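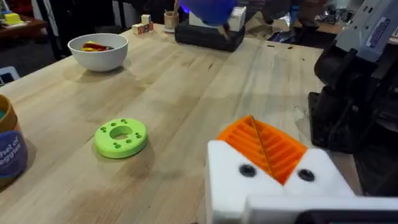

**Chamado 1116: portão deslizante para a meio do curso e reabre**

- Cliente: Bakmont, entrada de cargas
- Instalador: Becerra Vedações e Portões
- Equipamento: portão deslizante em ferro, folha única, motor Nellia, controlador Deler
- Aberto por: Imani Mwaipopo (Bakmont)
- Técnico: Chi-keung Ko (Becerra)
- Prioridade: média
- Estado: resolvido, em observação

## Descrição do problema

O portão da entrada de cargas abre normalmente. Ao fechar, percorre uma parte do trajeto, para, e volta a abrir por completo. Acontece mais de manhã cedo. À tarde costuma fechar à primeira. O portão de peões e o resto da vedação não têm problema.

O segurança tem fechado a folha à mão depois das 19h, com o motor desengatado. Pedimos que isto seja visto antes do fim de novembro, altura em que passamos a ter entregas noturnas.

Já tentámos, sem resultado:

- desligar e voltar a ligar o quadro;
- limpar as duas fotocélulas com um pano;
- trocar a pilha do comando.

I. Mwaipopo

## Registo

**Resposta inicial (Ko)**

Pode confirmar se o controlador mostra algum código quando o portão reabre? O visor fica atrás da tampa, do lado de dentro. Indique também em que ponto do trajeto ele para, medido a partir do batente de fecho. Não mexam por agora na regulação de força.

**Mwaipopo**

Código E4. Para sempre no mesmo sítio, a 1740 mm do batente. Medi três vezes. Ontem à tarde fechou bem e não mostrou código nenhum.

**Ko**

No Deler, E4 é limite de esforço no fecho. Não tem a ver com as fotocélulas, que dariam E2. Se a paragem é sempre no mesmo ponto, o mais provável é haver alguma coisa na calha ou na cremalheira. Vou aí de manhã, às 7h30, para apanhar a falha.

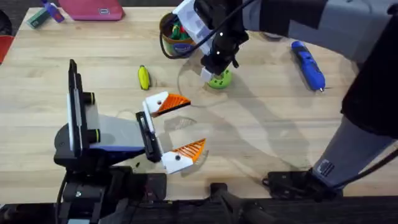 **Visita, 7h30 (Ko)**

Falha reproduzida à segunda tentativa. Com o motor desengatado, a folha corre bem até ao ponto indicado e ali fica pesada. Empurrando com mais força, passa.

Verificações feitas:

1. Calha inferior: terra compactada e gravilha miúda num troço curto, junto à junta de dilatação do pavimento. Limpa com escova e espátula.
2. Rodas: a da frente tem folga no rolamento. A de trás está boa.
3. Cremalheira: dois parafusos soltos no mesmo troço. A barra tinha descido e encostava ao pinhão sem folga.
4. Rolos superiores de guia: sem desgaste.
5. Fotocélulas: alinhadas, sinal estável.
6. Postes: o de fecho está aprumado. O de guia também.

Subi a barra, repus a folga entre pinhão e cremalheira e apertei todos os parafusos até ao fim da folha. Parâmetro de força encontrado em 28; o valor da nossa instalação era 12. Alguém o subiu entretanto. Voltei a pôr o valor original e refiz a aprendizagem do curso.

Ensaio: dez ciclos seguidos sem paragem. Ensaio de inversão com obstáculo feito e aceite.

**Mwaipopo**

Quem alterou a força foi o nosso turno da noite, no mês passado, para ver se o portão fechava. Já avisei que o quadro passa a ficar trancado e a chave comigo. A roda da frente é para trocar já?

**Ko**

Pode funcionar assim por umas semanas, mas recomendo trocar. Com o rolamento neste estado a folha vai baixando à frente e o problema da cremalheira volta. A roda foi encomendada e a troca demora quase 1 hora, com o portão fora de serviço. Convém marcar fora do horário de descargas.

**Mwaipopo**

Pode ser depois das 18h. Avise na véspera, para eu desviar as carrinhas para a entrada principal. 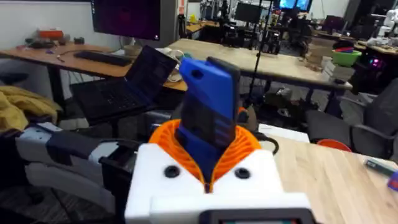

*Última alteração desta página: novembro, 16h40*

**Segunda visita (Ko)**

Roda da frente substituída. Altura da folha corrigida e folga da cremalheira verificada de novo em todo o comprimento. Nenhum parafuso tinha cedido. Força mantida no valor original. Sem códigos no histórico do controlador desde a primeira visita.

Retoquei com primário e esmalte preto duas zonas riscadas na travessa inferior, onde a gravilha tinha levado a tinta. A junta do pavimento continua a juntar terra quando chove, e isso cabe à Bakmont resolver.

## Causa

Barra da cremalheira descaída por parafusos soltos, agravada por sujidade na calha e folga na roda da frente. O aumento de força escondeu a falha durante algum tempo.

## A fazer

- [x] Trocar a roda da frente
- [x] Trancar o quadro do controlador
- [ ] Varrer a calha uma vez por semana (Bakmont)
- [ ] Selar a junta do pavimento (Bakmont)
- [ ] Rever o aperto da cremalheira na próxima manutenção (Becerra)

O chamado fecha automaticamente se não houver nova ocorrência. Se o E4 voltar, responder neste mesmo número com a distância ao batente e a hora, e deixar o parâmetro de força como está.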